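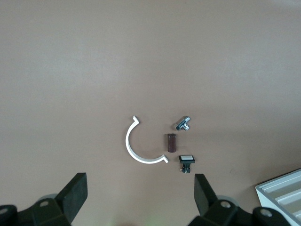 How often do the finger pads on a sorting cell need to be changed? At the Jesteda parts depot in Staltstead, the answer is now every 2000 picks, or earlier if the pads have become shiny.

The depot changed its service plan in September, after small parts began to slip during the night run. Before that, the pads stayed on until an operator reported a problem.

Jesteda has 19 cells of the same type, supplied by Khaemba. Each one handles mixed small parts, for example clips, fittings and push buttons. A pad change takes around 25 minutes, and most of this time goes to the check afterwards – the fingers must close parallel, and the wrist camera must find its zero point again. The cell then does 300 test picks at low speed before it returns to normal work.

The old pads are kept in a labelled bag for each cell, so the staff can compare the wear from one change to the next. Cleaning is done at 6 a.m. with a dry cloth only. Solvent made the pad surface hard, according to the depot.

A second site, in Kostora, will start with the same plan when its spare pads have arrived. The depot has not decided yet if the screws in the gripper base will also be replaced at each change.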